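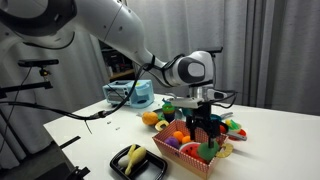 The job does not go away, it moves

February 2025

I have worked at the Clendbridge site for nine years, the last two of them beside robot arms. People outside the trade ask me whether the machines are taking our jobs. My answer is that they are changing them, and that the change deserves more attention from management than it gets.

Consider a plain task. An arm reaches into a checkered box and closes its gripper on a green toy vegetable. A small child can do this without thinking. For the arm it is a piece of work, and there are people behind it. Somebody lays out the table, somebody watches the run, somebody writes down what happened. On the Lodhi project we logged 403 runs in August, and every one of them needed a person to set the table again afterwards.

That labour is real, and it is poorly described. My position description still says "technician". It doesn't mention putting toy fruit back on a plate for most of a shift, or the sore neck that comes with it, or the judgement needed to say whether a grasp was good enough to keep.

I don't mind the work. What I mind is how it gets talked about in meetings, as though it were a gap to be closed at the next software update. When our Urkport office cut the table crew from eight to two, the arms ran the same hours. The two who stayed did the resetting, the cleaning and the fault reports, and they were paid what they had been paid before.

A crowded table makes the point better than I can. Kettle, pots, a pineapple on a plate, stacked cups, a basket of play food, a hamburger, bananas in a tray — each is a thing that has to be put somewhere, and deciding where is part of the job.
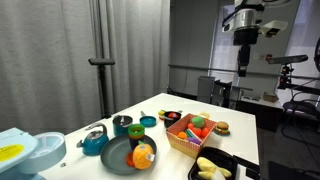 What I would ask for

First, put the resetting and checking into the position description and pay for it at a proper rate. Second, roster it so that one person isn't doing it for a whole shift. Third, when a trial like Zemeo is planned, bring the table crew in before the hours are set. We know how long a reset takes, and the planners usually guess low.

I expect the arms will get better and some of this work will shrink. I would still like it recognised while we are doing it.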